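Projects > Merkmont Neighbors Online > Reports to funder

April 2019
By Hortensia Riquelme, project lead

Dear Gisela,

You asked for a progress report that was shorter than the last one and had fewer screenshots of error messages. I have managed the first.

As you know, the Bindau grant pays us to move the Merkmont neighborhood groups off their pile of separate social media pages and onto one page with one events calendar and one set of rules. When we started there were 40 groups and pages with Merkmont in the name. Some had been set up for a single yard sale and never shut. Two were run by the same man under different profile pictures, and they disagreed with each other about parking.

Where we are now: the main page is live, the calendar is live, and 4000 people have joined or been moved over. I say "been moved over" with some care. The site won't let an admin simply pick up members and set them down somewhere else, so every one of them had to be invited, and then had to press a button. Fidel Gallardo wrote the invitation text. His first version was polite and explained the reasons for the change, and people scrolled past it. His second version said the old group was closing and the bake sale dates would be on the new page. That one did the trick.

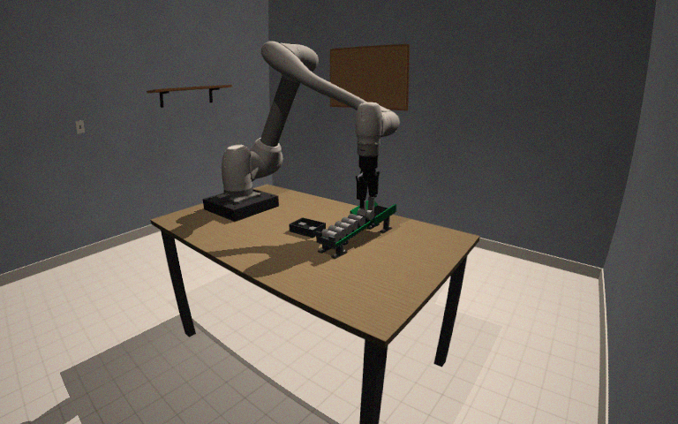 We did get blocked from sending invitations for a while. The site decided we were spamming people, and from its point of view I can see the resemblance. Virgilio Javier filled in the appeal form, then the form that comes after the appeal form, and was told his request had been reviewed in a message that did not say what the review had found. The block came off by itself some days later. We now send invitations in small batches, a couple of times a day, and keep a spreadsheet of who has been asked so that the same person doesn't hear from us four times. (Mrs. Lucero heard from us four times. She is on the project team.)

Merging the old pages has been slower. A page can only be merged into another if the names are close enough and the same person is an admin of both. For the Zúñiga Street page, this meant finding an admin who had moved away and forgotten which email address he signed up with. He was very nice about it. He also had to be talked through resetting a password by phone, with his grandson on the other extension giving different advice.

Of the old groups, most are closed or set to read-only. The holdouts are Varncombe Swap and Sell, which has decided it is its own country, and a lost pets group whose admin will hand over the keys when she is satisfied that we take cats seriously. Talks continue on both fronts.

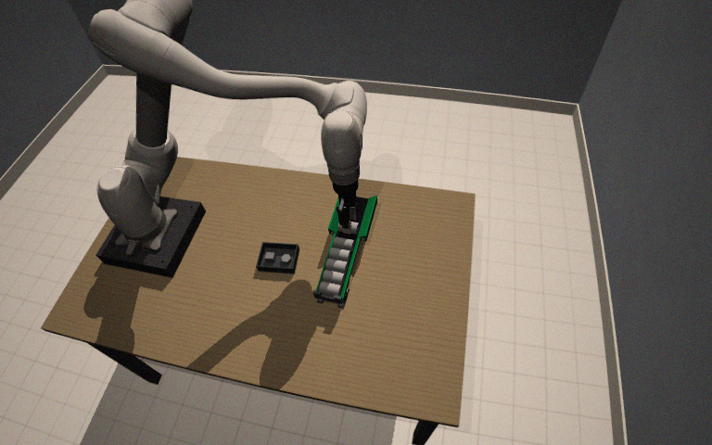

Robot arm on its table, with the green and black chute.

Moderation is the part of the plan I got most wrong. I had budgeted for a few minutes a day. In the first month after opening we had 109 posts reported, and a good number of those were people reporting each other in the same argument about leaf blowers. Josefina Lucero has since written a set of house rules that fits on one screen, pinned it to the top, and turned on post approval for new members. Reports are well down. Complaints about post approval are up, but they come to my inbox and the public doesn't have to read them.

She has also taught the other moderators to turn off notifications at night, a skill I am still working on.

Money: we are inside the budget. The one surprise was $600 for the evening classes, where we show people how to change their privacy settings, leave a group chat without a scene, and tell a real friend request from a copied profile. I had put this down as a free activity and had forgotten that rooms and handouts cost something. I moved the amount across from the advertising line, which we have hardly touched, as paid posts brought us mainly likes from people who live nowhere near Merkmont.
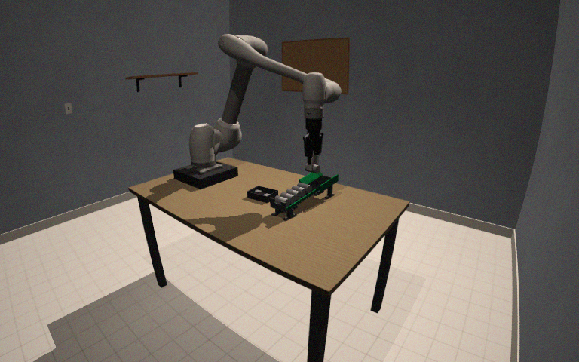 The classes themselves are full. The privacy one has to be rewritten nearly every time it is given, as the settings menu keeps being improved. Fidel's handout currently says "look for the gear, or where the gear used to be," and we have had no complaints about its accuracy.

Still to do before June:

- finish the Zúñiga Street merge
- agree on something, anything, with Varncombe Swap and Sell
- give at least two more people full admin rights, so the page survives Virgilio losing his phone again
- write down how all of this is done, in order, for whoever has the job next

I'd also like your permission to spend what is left of the advertising money on more classes. If the answer is yes, a one-line email will do. Please don't send it through the page, where it will go into the message requests folder and I will find it in the fall.

Hortensia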